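The Frontage Levy

by Jae-in Oh

The hearing was set for seven o'clock and by twenty to seven the hall in Stiltilari was full. Nadja Wyss put out the last of the stacking chairs and went back to the clerk's table to check the speakers' list again. Each speaker got 3 minutes. She had a kitchen timer for it, a white one with a dial, and it ran slow.
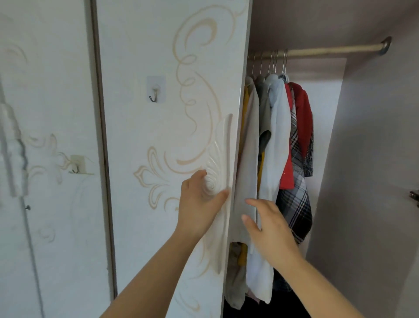 Short Fiction

The levy was on frontage. If your land touched a sealed road you paid by the metre, and the money went to sealing the roads that weren't sealed yet. Mayor Pop had thought of it in the shower, or said he had. It sounded fair when he said it quickly.

Waltraud Rainer owned 146 metres of Farent Road. It was a corner block, long and thin, left over when the railway went through, and most of it was blackberries. She lived at the narrow end in a house with two bedrooms. Her neighbour across the road had four times the land and a driveway's width of frontage, and his bill would be less than what she spent on the dog.

She was ninth on the list. She had written her speech on the back of the notice.

The first eight speakers took nearly an hour. A man from the transport yard said it was theft. A woman said she would gladly pay if they'd do something about the drain outside the school, and people clapped, and then a different man said the drain was a state matter and there was an argument about that until Nadja asked them both to sit down. Valentin Pop listened to all of it with his hands folded. He had a good face for listening. He'd been mayor through two floods and a rates freeze, and in Nadja's opinion he had stopped hearing anything sometime during the freeze.

"Mrs Rainer," Nadja said, and turned the dial.

Waltraud stood at the microphone and looked at the notice and then put it in her coat pocket.

"I've lived on Farent Road since my husband was alive," she said. "When we came it was gravel. You wanted to seal it and you sent us a letter asking for a contribution, and we paid it. I have the receipt. It was a lot of money for us and we didn't go anywhere that Christmas."

Pop nodded.

"So I've paid for my road," she said. "Now you want me to pay for having one."

Somebody at the back said hear, hear. Pop leaned in to his microphone and said he understood, and that the contribution scheme had been under a previous council, and that the levy was about spreading the load.

"Which previous council?" said Waltraud.

"I'd have to look that up."

"You were on it," she said. "You signed the receipt."

The timer went. Nadja had never known it to go early, and she looked at it and turned the dial back a bit. Nobody complained.

Waltraud took the receipt out of her handbag. It was in a plastic sleeve. She walked it up to the front herself, past the councillors' table, and laid it down in front of Thitima Suksawat, who was the newest councillor and sat at the end. Thitima read it and passed it along. It went through four pairs of hands before it got to Pop, and each of them took longer over it than they needed to.

"Well," Pop said. "That's my signature."

He said they would take it on notice.
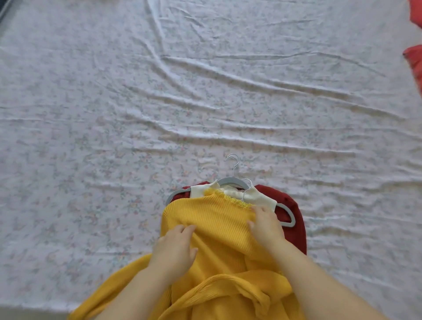 They did not vote that night. The item was held over to December and came back with an exemption for anybody who could show they had paid under the old scheme. The hard part was showing it. The council's own records from those years had been kept in the basement of the old building on Trakotham Street, and the basement had been in both floods.

For the next few weeks people came in to the front counter with biscuit tins and shoeboxes. Nadja took copies. Some had the receipt and some had a bank book with the amount underlined, and one old man from out past the Intarasuk orchard had only his word, and a photograph of himself standing beside the grader. She asked Thitima about that one and Thitima said to put it through.

By the closing date there were so many exemptions that the engineer redid his figures. The levy would now seal 90 metres of road a year. He wrote this in a memo and Pop read it out in a flat voice. Then he moved that the levy be withdrawn, and Thitima seconded it.

Waltraud wasn't there. Nadja rang her the next morning, a little after nine, to let her know.

"So what about the gravel roads?" Waltraud said.

"They'll stay gravel for now."

There was a pause on the line. The dog was barking at something.

"My sister's on one of those," Waltraud said. "She was hoping you'd get it through."

Nadja said she could put in a submission for the next budget. She could post the form out, if that was easier.

"Post two," said Waltraud.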